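Planning the Purchase of Hand-Held Grippers and Related Equipment
Household and Workshop Tips — Equipment Planning
Reviewed 5/10/22 by Inès Vidal

Households and small workshops that intend to record everyday tasks for robot training should settle the budget before any equipment is ordered. The price of the grippers is usually the figure that buyers compare, and it is seldom the figure that decides whether the purchase was a sound one. The following points are drawn from the Plilura workshop's own purchasing round last November.

Write the task list first. Name each object to be handled, where it will rest, and whether one hand or two will be needed. Small personal items such as eyeglasses, keys and pens call for a finer fingertip than jars or folded towels. A supplier can answer a question about a particular object. A question about "general household use" will bring a general reply.

Request quotations in the same form from every supplier. Plilura asked Grondow and Tessier to price 2 grippers, the cables, one set of spare finger pads and printed tracking markers. The Grondow quotation came to $1,145 with shipping. Tessier quoted a lower price for the grippers alone, but listed pads and markers separately, and the two totals could not be compared until a second quotation was received.

Set a ceiling and keep part of it back. The workshop's ceiling was $2,000. Of this, $600 was held for parts and repairs during the first year and was not available for the opening order. 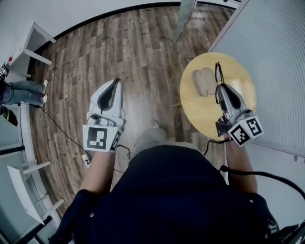
Cables deserve a line of their own in the budget. Measure from the power outlet to the farthest work surface along the path the cable will follow, and add enough slack for the operator to turn and reach. Extension leads, floor covers and clips are inexpensive, yet they are often left out of the first order and bought later at a higher price.

Check the furniture already on hand. A small table of ordinary height is suitable for most light tasks and need not be replaced. Confirm that it does not rock, that it can be approached from more than one side, and that there is room to set a case or tray beside the object in use. New furniture should be the last item on the list.

Markers should be ordered in duplicate. Printed patterns become scuffed, and a replacement must match the original in size and pattern. Keep the spare set flat, in an envelope labeled with the gripper to which it belongs.

Ask about weight. A device that feels light in a showroom may tire the wrist after an hour — request a trial period where one is offered. Ukura, which supplied the workshop's storage cases, allowed returns on unopened items only, and this condition appeared on the back of the order form.

Before signing, obtain the following in writing:

Delivery date and shipping charge
Length of warranty, and whether finger pads are covered
Price of each replacement part
Name of the person to contact for repairs

File the quotations together with the task list. When a further pair of grippers is considered, both papers will be needed, and prices should be requested again in full.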